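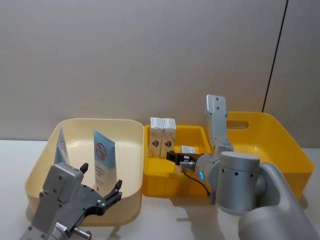 Last changed March 2021 by Araceli Lozano

Search this encyclopedia Go

1 min read

Skostham Chapel is a small Protestant church in the village of Skostham. It belongs to the Talico Circuit, a group of congregations that share two ministers.

The first services were held in a barn on the Baxter farm. The present stone building seats 100 and was paid for by subscription — the original list, with 754 names, is kept in the vestry. A porch and a meeting room were added later on the north side.

Worship is on Sunday morning, with communion every other week. The choir has sung at the Dastus hymn festival each April under its director, Iker Moya.

The churchyard holds 50 marked graves and is closed to new burials. Ashes may still be placed along the east wall.

See also: Talico Circuit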